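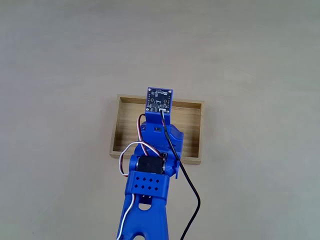
Geslow is a list of household objects and the words people use for them, collected from mail-in sheets and typed up by hand. 3851 entries in this release. Each entry is one word or phrase for one kind of thing, given by one person, with the town they grew up in if they told us. The object groups are broad on purpose. Take the low-sided group: a shallow open wooden tray, wider than it is deep, light tan, four low walls and a flat floor, goes in there, and people have called that sort of thing a tray, a flat, a caddy, a till, a drawer with no chest. All of those are kept. We don't pick a winner.

Status

Release 4. Usable. Notes below are patchy, sorry, wrote most of this in one sitting on 4th February and will tidy when there's time.

What's in the folder

entries.csv - the main table, one row per entry
objects.csv - the object groups and their short codes
places.csv - town names as written, plus the spelling we settled on
sheets.txt - wording of the mail-in sheet, all versions
changes.txt - what changed between releases, newest first

Nothing else is needed to read the data. Any spreadsheet program will open it. If accents look wrong, tell it the file is UTF-8.

Where the words came from

Paper sheets, mostly. They went out folded inside the Drellbridge newsletter and came back by post or got dropped at the library desk. Later on a web form, same questions, same order. The form brought in younger people and a lot more one-word answers. Paper people write in the margins. Margins are where the good stuff is.

A smaller batch came from the Kocsis notebooks, which are lists of kitchen and shed words kept by one family over a long stretch. Typed in with permission. Those rows say "kocsis" in the source column. They lean heavily to one household's way of talking so leave them out if you are comparing towns.

The questions

Sheet asks: what do you call it, who did you hear say it, where were you living then, would you still say it now. Four questions, plenty of blank lines. The first version of the sheet had drawings beside each object and we dropped them after people started naming the drawing ("the squashed one", "that's a bread bin not a crate"). From version two on it's a short written prompt only.

Example prompt: "A thing for carrying wet washing out to the line." Got basket, hamper, creel, the tub, the blue thing, Nan's.

Columns in entries.csv

id - number, no meaning, don't sort by it expecting dates
word - as written, own spelling kept
word_norm - our spelling, lower case
object - code from objects.csv
heard_from - mother, neighbour, school, workmate etc, free text
place_raw - as written
place - our spelling
still_says - yes, no, sometimes, blank
source - sheet, form, kocsis
note - margin remarks, typed exactly

Blank means the person left it blank. "unknown" means we couldn't read it. Please don't merge the two, it took ages to seperate them.

Object groups

There are 80 codes. Some are fat and some have a handful of rows. Busiest are couch, tap cloth, end of the loaf, slippers, rubbish bin, and low-sided container. Quietest is boot scraper, which half the sheets skipped.

Groups were drawn up before the words came in and it shows. Low-sided and deep-sided are split and people don't split them that way at all. Plenty of them use one word for both. If you want them together, add LOW and DEEP and drop duplicates by id. Same with jug and pitcher, one code each, should probably have been one.

Things that don't fit anywhere went in ODD. ODD has some of my favourites. Have a look through it if you have a spare half hour. "Glory hole" for the cupboard under the stairs came up again and again, also "the dunno" for the drawer with string and dead batteries in it.

Spelling

word keeps whatever the person wrote. word_norm is for searching. Where a word had no settled spelling we took whichever turned up first in the pile, so "skillick" over "skillock" means nothing except that somebody's envelope was on top. Colour, grey, neighbour and so on follow our usual spelling in the notes we wrote. Margin remarks aren't corrected.

Plurals folded into singular unless the person only ever used the plural. Brand names used as ordinary words are kept in word, and flagged with a b in the note column from release 3 onward. Earlier rows not all flagged yet.

Places

Town where the person lived when they picked up the word, which may not be where they live now. Lots of people moved for work. Some wrote two towns; we made two rows and gave both the same note. Farms and road names were rolled up to the nearest town so that nobody can be picked out from a laneway with one house on it.

Privacy

No names, no street addresses, no ages. The sheets had a spot for a name if people wanted a thank you card and those strips were cut off before typing. Margin notes were read through for names of relatives and shortened to a role - "Aunt" instead of the full thing. If you find one we missed, write and it'll be out in the next release.

If you sent in a sheet and want your rows gone, send us the words and the town and we'll find them. No reason needed.

Known problems

The newsletter goes to people who like newsletters. Older, been in one place a long time, own their homes. The form evens it out a bit, not enough.

Handwriting. Two typists, and they read the letters u and n differently. We checked 7 bundles side by side and fixed what we found, but the rest were typed once only. Anything that looks like nonsense with a u in it, try an n.

still_says is shaky. People tick yes because they remember the word fondly. A few wrote as much in the margin.

The heard_from column is free text and a mess. "mum", "Mum", "my mum", "Mother (dec.)". Cleaned version planned for January, didn't happen.

A run of rows under SLIPPERS got pasted in twice in release 2. Fixed in 3. If your counts are higher than somebody else's, that's likely why, check which release you both have.

What it's good for

Browsing. Word lists for a classroom. Seeing which words hang on in a town and which have been pushed out by the shop word. Crosswords, apparantly, we've had two letters about that.

What it's not good for

Percentages. Please don't write that so many per cent of a town says such and such. The sheets went to whoever got the newsletter and came back from whoever felt like it. Also not much use for sound, nobody was recorded, and the spelling only hints at how a word was said.

Don't draw borders on a map with it either. Somebody did with release 1 and we still get asked about the line.

Using it

Free to use and share, including in print. Say it came from Geslow and give the release number. If you change the groupings, say so, it saves people writing to us about codes we never made. The Civum reading group has its own regrouped copy with fewer codes. It's decent but it's theirs, questions about it go to them.

For the Kocsis rows the family asks that the note column is quoted whole or not at all.

Sending in more

Paper sheet or form, both still open. One object per line please. If you don't have a word for something leave the line blank, don't ask the person beside you. We would like more from people who came here as adults and use a word from another language at home for these things. There's hardly any of that in the table and there should be heaps. Write it in whatever script you like, we'll find someone to type it.

Corrections: give the id and what it should say. Batches of corrections in a spreadsheet are fine.

To do

- clean heard_from
- finish the b flags on old rows
- decide about jug and pitcher
- type the last shoebox, margins and all
- places.csv still has one town in there under both its names

Contact

Rami Hattar looks after the files and the form. Post goes to the Drellbridge library desk, mark it Geslow. Replies are slow over summer.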